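**Clear objects: how many demos before you call it a set?**

**fennelkite** · August 16, 2020

OK so I finally got to spend a whole weekend on clear stuff and I'm hooked. For anybody who missed my earlier threads: I collect with two hand-held grippers, one in each hand, a camera on each gripper plus one at head height. No arm in the loop while recording. The policy gets trained afterward with Foteo, and I keep the episodes sorted with Drundholm.

My opaque set is at 585 demos and it does what I want. Boxes, cups, blocks, all fine. The clear set is at 36. I'd like to hear from people who have done glass or acrylic how far you had to go before the curves stopped being embarrassing. Also whether you mixed the clear episodes in with the rest or trained on them separately.

---

**pallet_moth**

Mix them. Always mix them. Reaching for a box is still reaching for a box, and most of what your network needs it already has from the opaque set.

I'd also put a strip of painter's tape on one edge for the first batch and take it off later. Worked great for me on storage tubs!

---

**ogdenloop**

> put a strip of painter's tape on one edge

Please don't. I did this for two weeks and the policy learned tape. It was wonderful at tape. Took the strip off and it closed on air, right next to the box, over and over. If the thing will be bare when you run it, record it bare.

Agree on mixing, though I'd weight the clear ones up. With 36 in a pile of 600-odd they'll hardly get sampled.

---

**pallet_moth**

Mine didn't learn tape. I changed the tape color and the spot every few episodes. You left it in one place, I bet?

---

**ogdenloop**

Same corner every time, yes. Fair enough. I still think it's extra work for a crutch you have to throw away later.

---

**hexnut_annie**

Can I ask the beginner question? When you record these, are you trying to do it *well* or trying to do it the way a robot would? I keep catching myself doing quick little flicks with my wrists that I'm pretty sure no arm of mine could copy.

---

**fennelkite**

Not a beginner question at all, I argue with myself over this every session! I go slow and I try to look only where the gripper cameras can look. If I'm leaning over to peek at the back of the box, then I know something the network won't. So I make myself bring one gripper in first, stop, then bring the other. My throwaway rate went up when I started doing this and the episodes I kept got way better.

Wrist flicks: delete them. You can spot them in playback right away.

---

**birchwright**

Slow is good, but please don't pause. Dead stops are poison for behavior cloning. The network sees a still picture with "do nothing" as the right answer, and then it sits there forever. Keep the hands drifting, even a little.

---

**fennelkite**

Hm, I half agree. I trim anything under a certain speed before training, and that has covered it so far. But I take the point for two-handed work, where one hand is always waiting for the other. I can't trim those without cutting the hand that *is* moving.

---

**birchwright**

Right, and that's exactly where it bit me. Left hand parked, right hand working, and in rollout the left one never woke up. Recording the parked hand with a slow approach fixed it.

---

**hexnut_annie**

Very helpful, thank you both. What's your background, fennelkite? I have a wood bench and a dark mat and I can't decide which is worse.

---

**fennelkite**

White foam board over the table. I love it for everything else, and for clear plastic it's a mixed blessing: edges get faint, but shadows and glints are easy to learn from when there's no wood grain fighting them. Head view first, then one from a gripper:

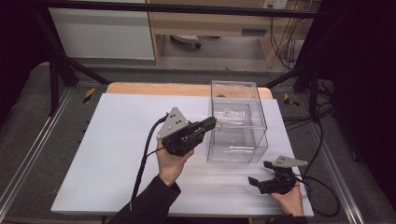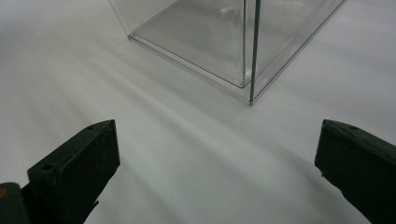
What I'm doing now is 5 episodes per box position, then turn the box a bit and do 5 more. After 3 positions I move the lamp. I know some of you will say move the lamp *every* time, but I want to be able to tell which change broke it when it breaks.

I tried letting Birutora throw out bad episodes for me and it flagged most of the clear ones as "no object." Which, sure! That's the whole reason I'm collecting them. So it's hand review for now, with coffee.

---

**ogdenloop**

Turn that filter off for good. Anything that grades episodes by what it can detect will toss the very ones you need.

And I'm in the move-the-lamp-every-time camp, obviously.

---

**pallet_moth**

Knew you would be. I'm with fennelkite on this one, change one thing at a time until there's a baseline. Then go wild.

To the original question, mine got decent once the clear set was a third the size of the opaque one. Long way to go from 36, but it's fun collecting!

---

**fennelkite**

A third! OK. That's a lot of evenings, and I'm in. I'll train the mixed version with the clear ones weighted up, no tape, and post rollouts here, good or bad. Hoping to have the full set done by November.

---

**hexnut_annie**

Following. Going to buy foam board tomorrow.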